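The radio came home with me in January, wrapped in a bath towel on the passenger seat, and I have been grinning at it ever since! It's an old tabletop set, heavy as a bag of potatoes, and it picks up stations after dark that I had no idea were out there.

I grew up falling asleep to AM radio. My grandmother kept hers on the kitchen windowsill in Trillside and left it on all night, low, so the whole house hummed with ball games and farm prices and somebody's call-in show about tomatoes. I'd forgotten how much I loved that sound until I turned the dial in my own kitchen and a polka came swimming up out of the static.

So now I keep a logbook. Frequency, time, what I heard, how well I heard it. I'm up to 188 entries, and plenty of them just say "man talking, lots of fading" (some say less than that). My best night was a Wednesday, a little after 11, when a station I'd been chasing for weeks finally gave its call letters right as the signal peaked. I yelled. The dog left the room.

If you want to try it, you don't need much. Go outside or sit by a window, turn off every dimmer switch and phone charger you can find, and turn the whole radio slowly in a circle - the antenna is inside, so the direction really matters. Mrs. Marulanda down the street gets better reception than I do with a little pocket set, and I am trying to be gracious about it.

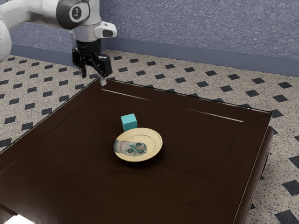 Posted by Abelardo Valderrama in Evenings, Hobbies | 3 comments

Next on my list is a loop antenna. I've got an old picture frame and a coil of wire from the hardware store in Cindby, and a sketch that makes sense to me and possibly to no one else. I'll post how it goes, and the full log too once I've typed it up - my handwriting at midnight is something else.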